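Hello all, and what a month for our juniors! Dankwa have paid for the Senville trip again, all 246 miles of it — thank you!

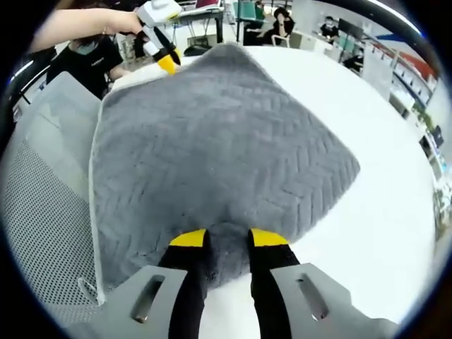 Grey towel on the white table

Fiifi Darko came fourth in the under-12s and hasn't stopped grinning.

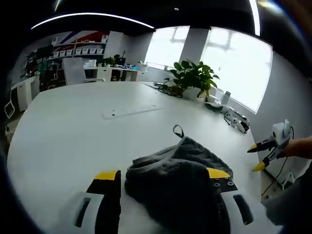 Grey towel over the white table

I've got 165 raffle tickets left, so do grab some from me or Adjoa before 31st August. Kit money is due then too, please.

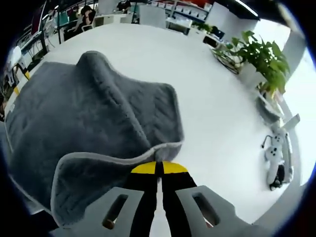
Spring relay
Yaw Kwofie is taking names for March already (keen!). We need two more runners for the B team.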